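Section 4: Getting your first batch going

Okay, so you've read the safety page (please tell me you've read the safety page) and your Pameo kettle is out of its packing. I'm going to walk you through this the way Sibel Şimşekoğlu taught me, with the bits I got wrong added in. We're making plain apple cider vinegar, the slow kind, and the kettle is only there to warm your juice gently at the start.

You'll want the kettle, the lid with the cloth ring, a clean jar, a long spoon, a funnel and your starter. Devendra Prajapati asked me whether store juice works. It does! Just check the label and skip anything with preservatives in it, or you'll wait for weeks and end up with old juice.

4.1 Clearing and cleaning

1. Pick a spot you can leave alone. A corner of the kitchen counter is great, well away from the stove and out of the sun.
2. Wash everything in hot soapy water and rinse it twice. I rinse more than that, I'm fussy.
3. Let it all air-dry. Dish towels leave fluff behind and the fluff floats.

Note: if you're using a glass jar that held pickles, smell the lid. Mine smelled of dill for a whole year and so did the vinegar. Get a new lid.

4.2 Warming the juice

1. Pour the juice into the kettle, up to the lower line and no higher.
2. Plug in the base and turn the dial to the first mark. The little light comes on and stays on.
3. Stir now and then. You're after barely warm, like a baby's bath.
4. Switch off at the dial first, then at the wall.

Caution: don't wander off during step 3. The kettle has no timer (the older Rinthorpe model did, and I miss it) and juice that boils will cook your starter the minute they meet.

Lime-green shape on the black marble pattern first, then the edge where white meets black.
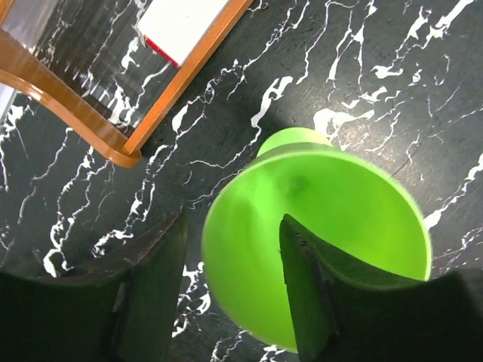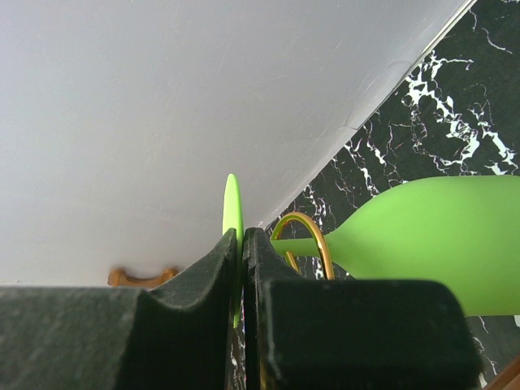

4.3 Adding the starter

1. Move the warm juice into your jar and leave room at the top — a hand's width is what I go by.
2. Check the juice again with a clean spoon. If it feels hot on your wrist, wait.
3. Slide the starter in slowly. It may sink, it may float, it may hang there sideways looking awful. All fine.
4. Stretch the cloth over the jar and push the ring down over it until it's snug.
5. Write the start date on a bit of tape. My current jar says 26/04/2020 and I'd have been lost without it.

Note: no solid lid at this stage. The starter needs air, and the cloth keeps the fruit flies out. Cheesecloth is too open, by the way. Use a tightly woven cotton, an old pillowcase is perfect.

4.4 Waiting

Leave it for 6 weeks. I know! You can taste it before then with a clean straw, and after the first couple of weeks it should be getting sharp. A thin pale skin on top is what you want. Anything fuzzy, green or black means mold, and the whole batch goes out, starter and all. I've tried saving one by scooping and I don't recommend it.

If it smells like nail polish remover, give it a few more days somewhere a bit warmer and sniff again. Ustyna Pylypenko keeps hers on top of the fridge and has never had this trouble, while mine did it all through April.

Caution: homemade vinegar varies in strength, so please don't use it for canning. Salad dressing, yes. Shelf pickles, no.

Once it tastes right to you, go on to Section 5 for straining and bottling.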